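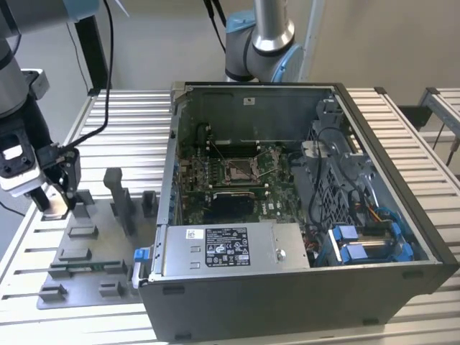
Rutilio Cuautle had expected the arms to fail at the moment of contact, and he told the Muvusgate group so when he first read their plan for a robot cell that takes apart and rebuilds desktop computers. A part seen clearly from above, he argued, is still a part that can jam on the way in.

Nikau Donnelly, who leads the project at the Grindongate laboratory, accepts the point. "He was correct about the first version," Donnelly said. "We could find the slot every time. Finding the slot was never the difficulty. The difficulty was the last few millimeters, where the camera has nothing more to tell you and the fingers have to take over."

The method the group now uses divides each insertion into two stages. In the first, the arm moves the part to a position just over its seat, guided by vision. In the second, the arm gives up its fixed path and follows the forces measured at the wrist, tilting the part slightly and lowering one edge before the other. A person fitting a memory module does much the same without thinking about it.

"We recorded people doing the work by hand for one winter," said Teodoro Espinoza, who designed the force controller. "They all tilt. Some tilt left, some tilt right, and a few rock the part back and forth. We let the controller choose among those habits according to what it feels in the first contact."

The group ran 3154 insertion attempts to train and tune the controller, and then kept a separate set of 300 for evaluation. Donnelly declined to give a single success rate. Results differ too much by part, he said, and one average would hide the cases that still need attention. Small boards are handled well. Cables are not. "A cable moves when you touch the thing next to it," he said. "We have no good model of that, and I would not want a reader to think we do."

Two arms share the work. Espinoza described long discussions over whether the second was needed, given the added cost and the risk of collision inside an open case. The group settled the matter by repeating one task under both arrangements. With a single arm, parts had to be set down and picked up again to change the grip, and small errors in position grew with each transfer. With two, a part could be held steady while the other arm cleared the way.

Failures are sorted into 4 classes, from a missed grip to a part seated at the wrong angle. The last is the most troublesome, Donnelly said, as the arm may report normal forces while the part is not fully in. The group has added a light pull after each insertion to test the seat.

The next phase will move the same controller, without retraining, to a second cell at Wadumville – a test that Espinoza regards as overdue. Trials are planned for April. "The fixtures there are different and so is the lighting," he said. "I expect the first week to be slow."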